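Marchetti Drawer Cell
Simulated manipulation cell for demonstration, training and acceptance testing
Supplied by Zarnham. Shown at the Vindside open day.

The Marchetti Drawer Cell is a software workcell for single-arm drawer and cabinet tasks. It is sold as a licensed package with scene files, task scripts and a results log.

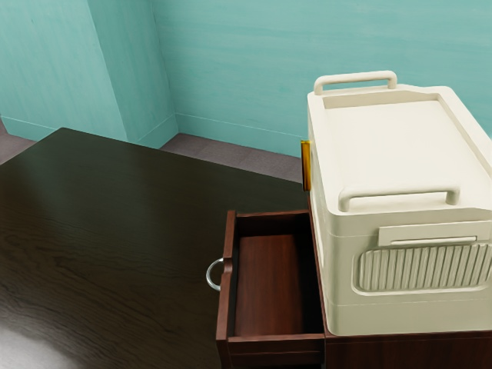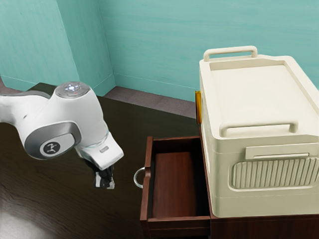

Rendered views from the drawer task, drawer open. Arm and parallel gripper in the second view.

DEMONSTRATIONS AND SITE VISITS

The cell was demonstrated at Vindside on March 8, 2023. Visitors were taken through the drawer task from scene setup to log review, first on the presenter's screen and then at six desk stations. This page covers what was shown, what the package contains and how to book a visit.

What was demonstrated

The session used the standard drawer scene: a dark wood table next to a small wood cabinet, with a ring pull on the drawer front and a cream plastic storage box on top of the cabinet. The box sits close to the space the arm has to work in. Visitors could move it in the scene editor and run the task again to see the effect on the planned path.

The open task has four stages: approach, grasp, pull and release. Each stage has its own time limit and its own entry in the log. A run is marked complete only when the drawer passes the set travel and the gripper has let go of the ring. A drawer that is fully open with the gripper still closed on the ring is logged as incomplete.

The close task starts from an open drawer. The gripper can push on the drawer front or take hold of the ring first. Both methods are supplied as scripts. The push method is shorter and is the default.

Over the day, visitors started 83 runs. Run logs were left on the stations until closing time, and attendees could copy their own. Logs from the day are not offered as performance data. Start positions and time limits were changed freely between runs, and results from one station cannot be compared with results from another.

Questions raised at the session

Ring pull behavior. The ring is modeled as a separate hinged part and can swing. Its friction setting is open to the user. At very low friction the ring may keep moving after first contact, and the grasp stage can time out. The supplied value is suitable for most work.

Drawer contents. The drawer is supplied empty. Objects can be added from the parts folder or imported. Imported objects need a collision shape. If none is given, the loader builds a simple box around the object and writes a warning to the log.

Surface finish. The tabletop is glossy and returns a pale reflection under the default light. Users who are testing vision code may want to keep it. The matte option removes the reflection and leaves the color and grain unchanged.

Camera position. The camera can be moved, and more cameras can be added. Part of the cabinet top is hidden by the storage box in the default view. Users who need a clear view of it should add a second camera or delete the box.

Other arms. The arm is loaded from a separate description file and can be replaced. The replacement must reach the ring pull from the table side. The reach check in the setup menu reports any stage that is out of range before a run is started.

Package contents

Drawer scene, editable
Arm and parallel gripper description files
Task scripts: open, close by push, close by ring
Scene editor and reach check
Parts folder with collision shapes
Log viewer and plain text export
Printed setup guide

Computer hardware is not included. The package does not control physical equipment, and scripts written for the cell should not be sent to a real arm without a separate safety review at the user's site.

Licensing

Licenses are issued per station. A site license covers all stations at one address. Teaching licenses have the same functions as the standard license and are limited to classroom use. Updates are included for the first year. After that, the installed version continues to run and updates are charged separately.

Booking a visit

The next demonstration is planned for April at the Prornville office. Places are limited to six per session. The session will follow the Vindside program with more time given to the scene editor, which several visitors asked for. Allow about 4 hours, including the station work.

Visitors who want to try their own arm should send the description file ahead of the session so that it can be loaded and checked. Files brought on the day will be loaded if a station is free. Screens may be photographed. Please ask before photographing other visitors or their work.

Groups that cannot travel can request a remote session. It covers the same tasks, run by the presenter, and does not include station time.

Contact: Marisa Gentile, Demonstrations, Zarnham
State the number of visitors, the type of license you are interested in and any arm model you plan to load.

Related pages
Setup guide
License terms
Release notes
Request a quote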